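Last updated February 12, 2024. I get the same handful of emails about my gripper comparisons, so I put the answers in one place. If yours isn't covered, write to me and I'll add it when I get a minute.

## What are you comparing, exactly?

Two things, mostly. One is the Narodau hand, which has jointed fingers and a whole lot of cable coming off it. The other is the Tesgate gripper, which is a simpler and tougher piece of hardware. I run both through kitchen jobs, and the one I keep coming back to is plates: pick a plate out of the sink, get it to the dishwasher, stand it in the rack.

I love plates as a test! They're thin at the rim, they lie on top of each other, and they give you almost nothing to grab when they're flat. A cup forgives you. A plate really doesn't.

## How do you get a flat plate out of the sink?

By tipping it up first. My best approach so far is to get the plate onto its edge, keep it there with fingers pressed on the face, and only then think about a real grasp. I used to go straight for a pinch at the rim and I wasted most of May on that. 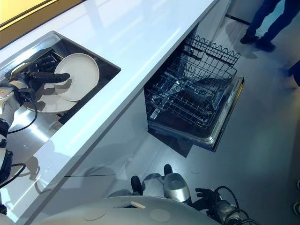 **How many trials did you run?**

I've logged 866 tries in total, and 400 of those were plates. The rest is bowls, mugs and a few sad sessions with forks that I may write up one day.

## Which one is better?

Depends on which half of the job you care about. For the sink half I'd take the Narodau. More fingers means more ways to be slightly wrong and still have the plate. For the rack half I like the Tesgate, and I didn't expect to. When you're lowering a plate between wire tines, you want something stiff that goes where you told it to go, and long skinny fingers with a bit of play in them make me nervous.

If I could only keep one for general kitchen stuff, I'd keep the Narodau and complain about it.

## Do you need a wrist camera?

For the rack, yes, get one. The head camera is great for finding the sink and seeing whether the dishwasher is open, but once the hand is over the rack it blocks a lot of what you want to see. Down at the wrist you get the tines, the rim of the plate and your own fingertips all in one view, and that's what you need for the last bit of the move.

The catch is that the gripper takes up a big piece of the picture. Mount the camera, then check what you can still see with the fingers open AND closed before you tighten everything down. I moved mine 20 millimeters after the first round and had to redo the calibration — annoying, but the view was so much better that I'd do it again.
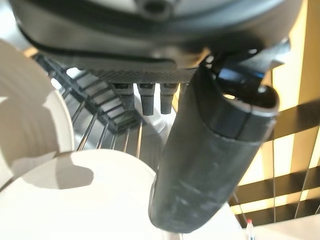
Light is the other thing to plan for. Shiny wire and white plates are a rough mix, and a rack that looks perfectly clear to you can be a mess of bright lines to a depth camera. I lock the exposure on the wrist camera and leave it alone for the whole session. Auto exposure kept hunting every time the hand got close to a plate, and my depth readings went all over the place.

## Rubber tips or bare fingers?

Rubber, for anything glazed. Bare fingers are okay for pushing and holding something against a surface, but for lifting I want some grip. Wipe the tips between runs. I skipped that for a while and then couldn't compare my morning numbers with my afternoon ones (lesson learned, slowly).

## What controller do you use?

The arms run on the Arumugam controller. I tried the Jondum too and it's nicer to set up, with menus that make sense to a normal person, but I had trouble getting gentle contact out of it. With plates you spend a lot of time lightly touching things, so that settled it for me. If your work is mostly moving boxes from one spot to another, go with the Jondum and enjoy the menus.

## What do you count as a success?

Plate standing in a slot, hand fully clear, and the plate still standing 7 seconds later. Leaning on its neighbor is fine by me. Touching the tines on the way in is fine too, as long as nothing gets stuck.

## Can I have your logs?

Sure, email me and tell me which gripper you're using. The file names are a bit of a disaster, so ask before you guess what a column means. The fork logs are in a separate folder and I'd leave those for now.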